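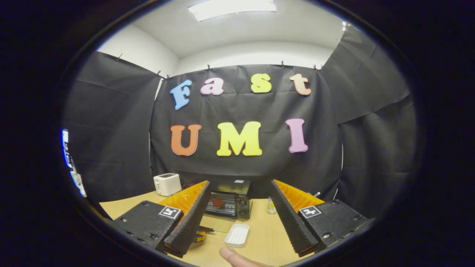
Das Fisheye könne am Handgreifer bleiben, die Öffnungsweite lasse sich auch daraus sauber bestimmen, schrieb Ariel Dela Peña unter meinen letzten Beitrag. Bei mir klappt das bisher nur teilweise, deshalb ein eigener Thread.

Öffnungsweite aus Markern am Bildrand: Fisheye behalten oder auf rektilineares Objektiv wechseln?

Milagros Ambrosio
24. Mai 2023

Aufbau: Handgreifer mit zwei weichen Rippenbacken, je ein quadratischer Marker auf dem linken und dem rechten Backengehäuse, Kamera fest am Greifer mit Blick zwischen den Fingern hindurch. Die Öffnungsweite soll aus dem Abstand der beiden Marker kommen, einen Encoder gibt es nicht. Zielsystem ist ein Arm von Mondal mit baugleichen Backen, angesteuert über einen Suteo-Controller.

Verglichen habe ich 2 Objektive am selben Kameramodul, ein Fisheye und ein rektilineares von Brelach. Testaufgabe ist ein Tisch mit Toaster, Minibackofen, Glas und kleiner Schale vor schwarzem Stoff.

Ergebnis mit Fisheye: 2.714 Einzelbilder, in 54 davon fehlt mindestens ein Marker. Die Ausfälle häufen sich bei weit geöffneten Backen. Mit dem Brelach ist die Erkennung bei halber Öffnung stabiler, ganz offen liegen beide Marker außerhalb des Sensors. Außerdem verliere ich dann die Umgebung, und die Posenschätzung driftet vor dem schwarzen Stoff.

Kalibriert ist mit Lochkameramodell plus radialer Verzeichnung. Vor der Erkennung wird das ganze Bild entzerrt.

Lohnt es sich, beim Fisheye zu bleiben? Und falls ja, wie werte ich die Marker am Rand zuverlässig aus?

3 Kommentare · 2 Mal geteilt

Ariel Dela Peña

Beim Fisheye bleiben und die Kalibrierung neu machen. Das Lochkameramodell ist für diesen Bildwinkel ungeeignet. Gegen den Rand laufen die entzerrten Koordinaten auseinander, und genau dort sitzen bei weiter Öffnung deine Marker. Reihenfolge, die bei mir funktioniert:

1. Kalibrierung mit äquidistantem Fisheye-Modell (vier Koeffizienten). Die Tafel muss auch in den Randbereich des Bildkreises, sonst extrapoliert das Modell dort nur.
2. Marker im Rohbild suchen. Nach der Entzerrung sind die Randbereiche gestreckt und weichgezeichnet, die Ecken werden dadurch schlechter lokalisiert.
3. Nur die gefundenen Eckpunkte entzerren, danach die Pose je Marker einzeln schätzen.
4. Abstand in Greiferkoordinaten berechnen, also Projektion auf die Verfahrachse der Backen. Der reine Pixelabstand ist nichtlinear und für das Umrechnen auf den Mondal unbrauchbar.
5. Nullpunkt und Endlage bei jedem Sitzungsbeginn neu anfahren. Backen ganz schließen, ganz öffnen, beide Werte mitschreiben.

Fehlt nur ein Marker, reicht der andere, sofern die Backen mechanisch gekoppelt sind. Dann halbe Öffnung aus dem sichtbaren Marker rechnen und verdoppeln. Fehlen beide in einem einzelnen Bild, linear interpolieren. Bei längeren Lücken würde ich die Sequenz verwerfen.

Zum Brelach: Für eine zweite, feste Kamera seitlich am Tisch brauchbar. Am Greifer ist der Bildwinkel zu klein, das ändert auch eine andere Montagehöhe kaum.

Zur Drift: Der Stoff selbst liefert wenig Merkmale. Die bunten Buchstaben helfen, solange sie im Blickfeld liegen, ebenso die Decke. Beides hast du nur mit dem großen Bildwinkel. Die Deckenleuchte allerdings zieht die Belichtungsautomatik herunter. Belichtung fest einstellen, Verstärkung ebenfalls, dann nochmals die Fehlstellen auszählen.

Warell

Größere Marker drucken. Hat bei mir gereicht.

Milagros Ambrosio

Größer geht nicht, die Gehäusefläche ist durch die Bohrungen begrenzt. Marker kleben jetzt auf mattem Papier, vorher war es glänzende Folie.

Punkte 1 bis 3 sind umgesetzt. Die Ecken am Rand liegen jetzt deutlich ruhiger. Belichtung steht fest, den Vergleich mit denselben Bewegungen fahre ich noch. Die Backen sind gekoppelt, Spiel habe ich nicht gemessen.

Ariel Dela Peña

Spiel bitte messen, bevor du mit nur einem Marker rechnest. Fühlerlehre zwischen die geschlossenen Backen, von links und von rechts belasten, Differenz notieren. Bei weichen Backen am Gehäuse messen, die Rippen geben nach.

Zuletzt aktualisiert: im selben Thread, nach Antwort von Ariel Dela Peña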